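Small baskets on the kitchen bench: wicker or plastic?

Posted in Home and Storage, Clutham Community Help

magana_657
Hello everybody. I have moved to a flat in Clutham and the kitchen has only 2 drawers, so all the little things stay on the bench. I want to sort them in open baskets which my daughter can also use for her toys. I am looking at wicker ones and plastic woven ones. Which kind is better for a stone-look benchtop, and how do I stop crumbs from collecting in the bottom? My budget is 30 dollars for everything.

Itetti
I had the same doubt last August, and in the end I bought both kinds. I will tell you how I use them, maybe it helps you.
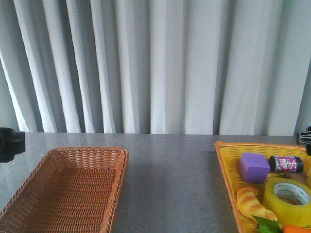 Wicker is nice to look at, but it is not so easy to clean. Crumbs go between the strands and you must turn the basket over and tap it, then use a soft brush. So I keep wicker for dry and clean things only: napkins, tea towels, letters. For toys and mixed household things I take the plastic one, like the yellow basket on the right, with the small openings in its sides. You can wash it in the sink with dishwashing liquid and leave it upside down for 15 minutes on the rack. Please check the underside of wicker before you put it on your benchtop — sometimes a sharp end is sticking out. I put a piece of felt under mine. Also, measure the depth of the bench first. I did not do it the first time, and I had to return one basket to the shop.

Zollora
Plastic. Cheaper and you can hose it off in the yard.

pantry_shelf_30
I agree with Itetti about the felt, but I would say wicker is fine for toys too if you line it with an old pillowcase. Fold the edge over the rim and fix it with a few stitches, and then the crumbs stay in the cloth. Wash it with the other laundry. For your budget try the op shop first, mine has a whole shelf of baskets near the door. Smell them before you pay, because old wicker can be musty and this does not go away easily.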